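Seeding in Open Qualifiers Should Be Published Before Check-In

By Lakshmi Kamath
Last updated: Jun 8, 2018
57 shares | 50 comments

The Clamby Open drew 164 teams into a single-elimination bracket, and the seeding went up nine minutes after check-in closed. Two of the stronger rosters met in the second round. One went home with a placing that says very little about how well it plays, and that placing now feeds its seed for the next qualifier.

Organizers defend late seeding on practical grounds. Teams drop out at check-in, rosters change, and a bracket drawn early has to be redrawn. All of this is true. It is an argument for drawing the bracket late. The seed list is a separate object and can be fixed days ahead. When a team withdraws, every team under it moves up one place.

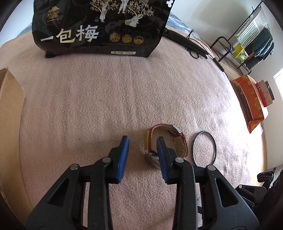 A published list also gives teams time to find mistakes. At Clamby, a roster that had kept four of its five players was rated as a new entry, as its name had changed. Its captain learned this from the bracket and had no way to appeal. A two-day objection window would have caught the error at the cost of one email.

The second problem is the rating itself. Bakumlow, which runs the spring ladder, takes points from online matches only. Smits mixes ladder points with past placings but does not state the weights. I went through 3,489 ladder results from the spring season and could not reproduce the Smits order from any fixed pair of weights. There may be a manual step. If so, the rulebook should describe it and say who performs it.

I don't think manual seeding is wrong. A person who watches the matches will often rank a new roster better than a formula with six games to work from. But a manual change should carry a short written reason next to the seed it moved. 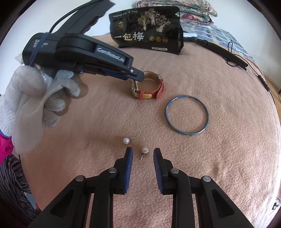

What the Tumlow rules get right

The Tumlow circuit locks its seed list three days before play and accepts objections for the first two. Byes are assigned from that list in order. Changes made after the lock are limited to withdrawals and roster bans, and each is logged with a time.

The format has costs. A team that improves late gets no credit for it, and substitutes signed after the lock are rated at zero. I would accept both. The remaining gap is regional weighting, where Tumlow still treats a win in a small region the same as a win in a large one, and the June rules update leaves that clause as it was.

We use cookies to remember your settings and measure traffic. By continuing to use this site you accept our cookie policy.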